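Your computer is not too old

04/11/2019

My sister-in-law got a letter from Lodora, the outfit that looks after the computers at her office in Rurham. It says a desktop "reaches end of value" after 6 years and should be replaced. They will happily do it for $780 a machine.

I have read the letter three times and I still can't find out what end of value means. There's a chart with a line going down. The line has no units. The small print credits a survey of 1,000 business owners, and I would love to know what they were asked. "Would you like a faster computer?" Sure. I'd like a faster car.

Yvonne Lightfoot, who used to do my taxes and still argues with me by email, says I'm being unfair. Her point is that old machines stop getting security updates, and she's right about that. If yours can't run a supported system, fine, that's a real reason. But the letter doesn't ask what anyone is running. It only asks how old the thing is.

Delali Amegashie tried the other pitch, a cleanup program called Drerkasov, on her home PC. It found 73 "critical issues" before she'd paid and none after. She says the computer does feel quicker. Maybe. I felt quicker after I bought running shoes.

What I'd like to see is a before and after. Same machine, same files, someone with a stopwatch.
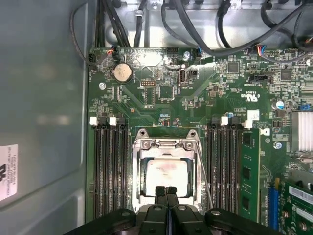

My own rule is to ask what, exactly, has worn out. Open a desktop up and you get a green board in a metal case, a few bundles of black cable, and a white sticker in small print. I don't see a date on it when the value ends. Sometimes a part really does fail, and then I'd want a price for that part. I told my sister-in-law to write back and ask for one. Lodora hasn't answered yet.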